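Duplo on a proper table, or just leave it on the floor?
Forum: Playroom and Storage
Page 1 of 1

tubofbricks
Started this topic, February 2026

Ok need opinions before I waste the weekend. We've got a huge mixed lot of Duplo, most of it secondhand, and up to 2000 pieces if the seller was telling the truth. Currently lives in a tub on the rug. Gets tipped out, gets walked on, goes back in the tub. Repeat.

Thinking of a table with a baseplate on it and the bricks just sitting behind. Looked at the Brandard play table but it's $390 and the top is tiny. Anyone done it cheaper? Kids are 2 and 4.

gumleaf_nan
Floor. Every time. Two year olds don't sit at tables, they climb them. Had a table for the grandkids, ended up holding washing.

prairie_dad
Disagree with nan sorry. Ours went up off the floor last winter and the building got way better. Bricks on carpet never press together properly, the whole thing flexes. Hard flat surface = towers that stay up. Get a plain table, don't buy a "play" one.

sockdrawer77
What prairie said. Mine's a white Priso table, marketplace, few scratches. Only thing I'd warn about, big baseplates slide around on a smooth top. Drove my 4yo nuts.

tubofbricks
So how do you stop the sliding? Don't want to glue anything, need the table back at Christmas.

sockdrawer77
Non-slip drawer liner. Cut it a bit smaller than the plate so it dosen't stick out and get picked at.

mossy_creek
Slab under it! Ours is a flat grey speckled one, offcut from the stone yard, Tomić, they let you dig through the bin out the back. Heavy as anything so it stays put. Plate goes at the front, heap of bricks along the strip at the back. We start with two bricks on the plate and the kid chooses the rest from the pile. No tub, no tipping, they can see all the colours.

Set up like so: 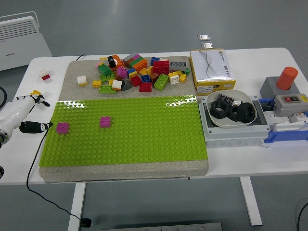 Re: slab under the plate

gumleaf_nan
A stone slab. With a toddler. What happens when that comes off the table onto a foot??

mossy_creek
Fair. Takes two adults to lift ours, no kid is shifting it. But yeah if your table's wobbly then don't. And check the corners, get them rounded if they're sharp.

prairie_dad
Do like the green plate, and pile at the back makes sense. Ours is piled to one side and whoever's sitting there hogs it. Might swap it round tonight.

tubofbricks
Love the heap at the back. But how do you fit 2000 pieces?? That would bury the plate.

mossy_creek
You don't. Small heap out, rest in the cupboard. Swap them over when they get bored. If there's too much out mine just pushes it all on the floor and we're back where you started.

sockdrawer77
Yes rotate! We use Edmont tubs, the shallow ones with the clip lids. One tub out at a time. I don't sort by colour, tried it, lasted one afternoon. I do keep the slopes and the odd flat bits mixed in with the plain ones, otherwise everything turns into a tower.

gumleaf_nan
Sorting by colour is good for them. Mine did it happily at three.

sockdrawer77
Yours might of. Mine put a banana in the yellow tub.

prairie_dad
lol

tubofbricks
Ok so plan: plain table, drawer liner first because I've already got some, slab if that fails. Small heap at the back. Also what height? Coffee table or kid desk?

mossy_creek
Standing height for the little one. They don't sit anyway (nan is right about that bit). Belly button-ish, so they can lean over and reach the back of the pile without knocking what's on the plate.

gumleaf_nan
Thank you. Still say floor. Put a sheet down, grab the four corners when they're done, straight back in the tub. Costs nothing.

tubofbricks
Sheet thing is clever too, might do that at my mum's. Will report back once I've found a table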